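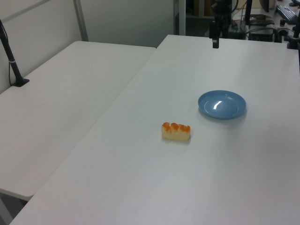

A plate, a piece of toy bread and the gripper at one of the practice tables. Photo by the author

What the plate table taught our kitchen

20 March
By a tray line lead at Grandgate
212 shares | 12 comments

I have worked on the tray line at Grandgate for 12 years, and for most of that time the start of the line was bread. You stood there with a stack of plates on your left and a crate of rolls on your right, and you put one on the other, 400 times before lunch, and you talked. I learned about two divorces, a kidney stone and the right way to grow tomatoes in a bucket, all without looking up from my hands.

Last August the company told us the bread position would be going to a robot arm from Bumov, and that a few of us would be paid our regular rate to help get it ready. I put my name down, partly out of curiosity and partly (I'll admit it) because I wanted to see it drop something. So now I spend two afternoons a week in the practice area, which has white tables and gray partitions and a good deal more cable than any kitchen would allow, setting out a blue plate and a bit of play bread, letting the arm have its go, and then setting them out again a little differently.

I have come to like the work, and I want to say so before I get to my complaint, since people who write about machines taking jobs so often sound as if they had never had sore wrists. I had sore wrists. Four of us on the line wore braces by the end of every winter, and I don't miss mine one bit. Putting bread on a plate is a small motion, and small motions done all day are the ones that get you. If a machine wants that one, it can have it with my blessing.

My complaint is about the talking. The bread position was where we put new people, because you could learn it in a morning and spend the rest of the week learning everybody's name. It was also where we put someone who was coming back from surgery, or who was having the kind of month when you can't be trusted with the soup. Management's plan lists the position as "30 hours of repetitive handling," and I can't say that's wrong, but I read it over several times and couldn't find the new people in it anywhere.

My sister-in-law's plant, out at Trandale, went through the same thing with their packing tables, and what they did seems sensible to me. They kept a beginner's spot on every shift, next to the machine, with a person in it whose job was to check the plates and get to know the crew. It cost them something. She tells me they have kept more of their new hires than they used to, and that the lunch table is still loud.

I would like us to ask for that here, in writing, before the arm moves onto the line and the floor gets marked up around it. There are 40 of us on days and we have a meeting coming. I would also like whoever draws up the next plan to come and stand at the line for a morning first. We'll find them an apron, and they can ask about the tomatoes.

Filed under: Opinion, Work
Contact the Chauke Letter | Copyright Chauke Letter, all rights reserved | Back to top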